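Orer Street Allotment Association
Minutes of the Water and Soil Working Group

Held June 14, 2018, in the Brelmont meeting room

Present: Kirsten Bélanger (chair), Sebastián Pereyra, Ikhsan Tarigan, Þórarinn Lauritsen (minutes)
Apologies: Harvey Dufour

1. Minutes of the previous meeting
The May minutes were approved with one correction. Under item 5, "north standpipe" should read "east standpipe."

2. Matters arising
Leclerc has replaced the float valve on the upper tank. The invoice has been received and matches the quote. The padlock on the meter pit is still seized. Carried forward to the next meeting.

3. Water use
Ikhsan Tarigan reported the meter reading. Consumption for the period was 3,058 gallons, against an allowance of 4,000 gallons. The lower plots draw more than the upper plots in the evening, and pressure at the far standpipe drops when both lines are open. Sebastián Pereyra proposed a restrictor on the lower line. Kirsten Bélanger asked that pressure be logged at both ends before any parts are ordered. Agreed.

Hoses left running unattended were discussed. The existing rule stands. A copy will be posted at the gate.

4. Compost and soil testing
The bays on the Erier side are full. Turning is behind schedule and the oldest bay is too wet at the base. Dry leaf litter will be added from the stockpile before the next turn. No cooked food is to go into any bay.

Soil samples from the four lower plots were returned by the lab. The pH is within range on three of them. The remaining plot is acid and the holder will be advised to lime in the fall. Lead was below the reporting limit in all samples. 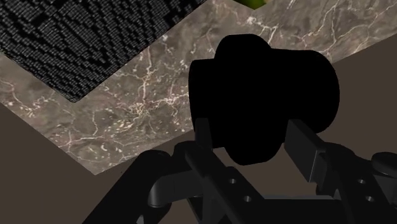
Fig. 1. Computer rendering: black gripper with a rounded black object held between its two fingers.

Sebastián Pereyra asked whether samples should be taken at two depths next year. The lab charges per sample, so the cost would double. Deferred until the budget is set.

5. Drainage on the lower path
Standing water remains at the bottom of the lower path after rain. Two options were considered: a gravel trench along the fence line, or regrading the path toward the ditch. The Leclerc quote for the trench is $800, excluding removal of spoil. No quote has been obtained for regrading. Þórarinn Lauritsen noted that the ditch is itself silted and that regrading would have little effect until it is cleared.

Decision: obtain a quote for regrading and ditch clearance together, then compare.

6. Actions
Pressure log, both ends of the lower line: I. Tarigan
Hose rule to be posted at the gate: S. Pereyra
Letter to plot holder on liming: K. Bélanger
Regrading and ditch quote: H. Dufour, subject to his agreement
Meter pit padlock: Þ. Lauritsen

7. Any other business
The key to the tool store was returned by the former holder of the corner plot. The spare remains with the chair.

The date of the next meeting will be circulated by email.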